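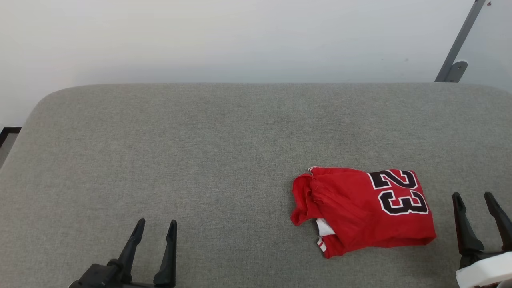
Besthorpe Club Asks Families to Return Basketball Jerseys

The Besthorpe youth basketball club has started to collect its red game jerseys, and families have until the end of April to bring them back. The club gave out 209 jerseys at the beginning of the season. So far 88 are home again.

Rosalinda Macaraeg, who keeps the equipment for the club, asks that every jersey is washed in cold water and turned inside out before it goes in the machine. The dryer should not be used – last year the heat damaged the numbers on 12 jerseys, and the club had to pay for new ones.

"It is no problem if they come to us wrinkled," Macaraeg said. "We fold all of them again anyway. But please look at the number before you give it back, so we can mark the correct name."

Jerseys can be left at the Lesness Street gym between 4 p.m. and 7 p.m., in the room next to the office. Families who have more than one player can put everything in the same bag, with a paper that says the names and the numbers.

Players who move up to the older group in the fall may ask to keep their number. Requests go to coach Hou, and numbers 21 and 23 already have a waiting list. Shorts belong to the players and do not need to be returned.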